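I'd been told Gwion Gittins was a hard man to pin down, so I was a bit thrown when he answered his own phone on the second ring. "You want to talk about the judge thing?" he said. "Great. Come hungry."

The judge thing, if you've been living a normal life and not following county politics in Rindon, is the vacancy on the county bench. The governor's office sent down a nominee in September. The state senate's judiciary panel moved the name along by a single vote, and now it has to go to the full chamber, where two members of the nominee's own party are being very quiet. One of them is Gittins. He represents Rindon and most of Huvham, he's in his second term, and he voted yes in the panel and then told a hallway full of people that he might vote no on the floor.

So of course that's where I started. How do you vote yes on Monday's menu and then send it back to the kitchen? (My metaphor. I was thinking about lunch.)

"People act like I did a magic trick," he said. "The panel vote is about whether the whole senate gets to look at somebody. I think the whole senate should look. Then I get to look too, same as the other members, and I'm still looking."

I told him that sounds a little like having it both ways.

"Sure it does. I've had that in about 70 emails. I've had it from my sister."

What he's stuck on, he says, is the Rosser case. Back when the nominee was in private practice, she represented the town of Rosser when it closed the polling place on its east side and sent those voters out to Indwood, 14 miles down a two-lane road. There was a lawsuit and the town settled. Her defenders say a lawyer is allowed to have a client. Her critics say she did more than defend the move, that she helped plan it, and they point to a memo with her initials on the second page.

Gittins has read the memo. He says he's read it more times than he's read anything since high school.

"It's a boring memo! I kept waiting for the bad part. And then there's one paragraph where somebody asks how many folks out there don't drive, and the answer is kind of a shrug. I don't know that she wrote the shrug. I asked her. She said she didn't remember."

Did he believe her?

He took a long time with that one. "I believe that it was a long time ago," he said finally, and then he laughed, because he knew how it sounded.

We went back and forth on whether a state senator should even be weighing old client work. I'm on the fence, and I said so. I've watched good lawyers get dragged for taking an ugly case, and I've also watched people hide behind "just doing my job" for entire careers. Gittins says he's in the same spot, only he has to press a button at the end of it. 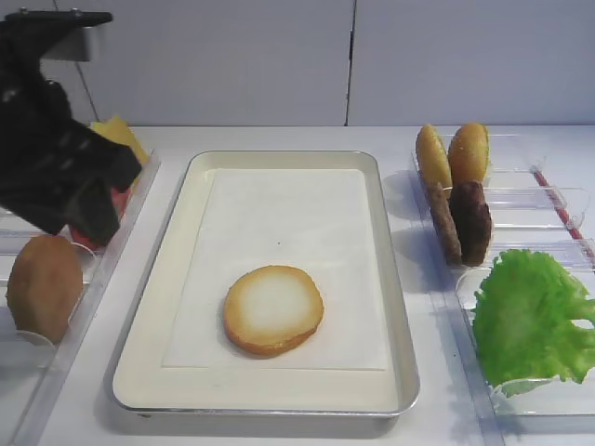 *By the Statehouse Notebook desk | 26/10/2018 | Filed under: Courts, Interviews*

The pressure is coming from both sides now. After the panel vote it was the voting rights groups who lit up his phones. After the hallway comments it was his own county party, and a man in Huvham has already said he'd be happy to run against him in the primary. Gittins shrugged at that. "He ran against me last time. He's a nice guy. He brings his own chairs to things."

I asked if anyone from the governor's office had leaned on him. He said they'd talked for 20 minutes, that it was polite, and that there was a road project in it somewhere near the end.

A road project?

"They brought it up. I didn't. I said I'd love a road, and I'd love it separately."

The floor vote could come any day now, and leadership hasn't put it on the schedule, which people at the capitol read as a sign they don't have the numbers. Gittins wouldn't guess. He did say he'd asked for the rest of the Rosser file, all 30 pages the town kept back during the settlement, and that he wants to read it before he votes on anything.

And if it doesn't show up in time?

"Then I guess I'm voting on the memo," he said, and went to take another call.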